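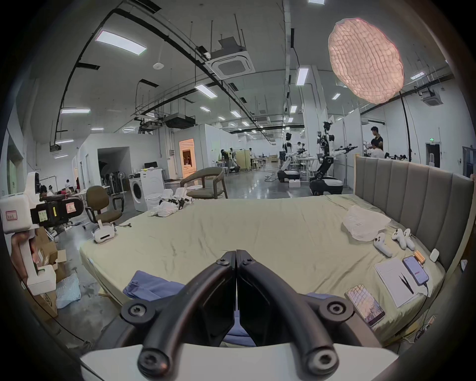 September, 4.40 pm

Bed sort, second go. Everything still on the green sheet, wants doing before dinner so the bed can be a bed again.

Headset + three controllers: all go in the Hellström case together, coil the black cable loosly, no kinks this time. Strap check can wait.

Orange/gold cylinders: leave bundled. If they're the Reltaso cells they should be 3000 mAh, read the wrapper before they go anywhere near the charger.

Tweezers back to the Clidwood tin. They keep ending up on the notebook. Notebook stays out, part list from p. 5 not copied up yet.

Phones: blue case one stays on its lead. Other one needs 500 MB cleared before the Flarko update will go on, tried twice at lunch, no luck.

Plastic bag: check inside, then bin or reuse.

Whites pile at the far end, check the dark marks first. If stains, soak in the bucket. Towels seperate from the garments, machine sulks when they go in together. Blue cloth not with the whites!! Did that in the winter, still have the grey-blue socks.

Want a tray for the small stuff, something with a lip. Things roll toward the headboard and go down the gap. Lost 2 screws there already.

Sheet last. Cold wash.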